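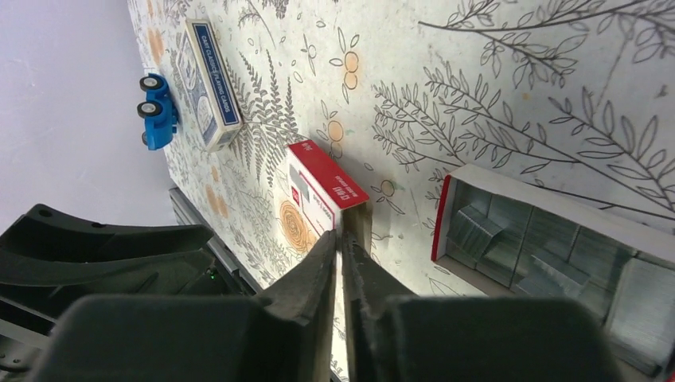 Sumwood Shared Workshop
Gallery: The Tabletop Arm Build

The Sumwood Shared Workshop provides bench space, hand tools and storage to members who wish to build machines for their own use. This gallery records one such project, a small robot arm with a two-fingered gripper, which its builders have named Lurnotura. The arm was designed by Sotiris Raptis and Mi-kyung Han and is maintained by a group of members who meet in the rear room of the workshop.

The purpose of the build is modest. The arm is intended to pick up small household items from a table and to set them down again in a chosen place. It is controlled from an ordinary desktop computer, and all of the software was written by members in their own time. The control program now runs to 1,262 lines, a good part of which deals with stopping the arm safely.

Work at the table
The gripper with its two black fingers a narrow gap apart, and a small red-and-white box marked "deli" directly ahead of the tips. Small cartons are the usual starting point for new members, as their flat sides are easier to hold than a curved body such as that of the blue toy car.

Table covering
The patterned paper, with its grey ferns and orange flowers, was chosen by Mi-kyung Pyo. Earlier trials were carried out on a plain sheet, and the members wished to know whether the software could still find an item against a busy background. The results have been mixed. Leaf drawings are seldom a difficulty - the larger flowers are, and the settings for colour remain under review.

Items in use
The boxed playing cards are kept as a standard item, and the lettering along the long edge of the carton is used when checking which way round it lies. The open box of staple strips is a more demanding item. Members are asked not to attempt it until they have completed 17 practice lifts with closed cartons.

Gripper fingers
The fingers are dark and matt, with textured inner faces, and by now slightly worn. Kittipong Sriwong made the present pair at home and has prepared drawings for a replacement set, which will be 2 mm longer. The drawings are held in the workshop folder and may be copied by any member.

Settings
The closing force is limited to 80 on the scale used by the control program. This limit was agreed in January and applies to all members, including those who hold a key to the room. Requests to change it should be made in writing to Ro-un Ha, who keeps the settings record.

Information for members
The arm may be booked through the workshop desk. Members must remain beside the table while it is powered, and long sleeves should be fastened at the wrist. Items are to be returned to the shelf after use, and the paper should be replaced if it has been torn or marked.

Spare parts for the build are stored in the drawer labelled Dromum. Any part removed should be entered on the sheet inside the lid.

Page last revised: Jul 7, 2023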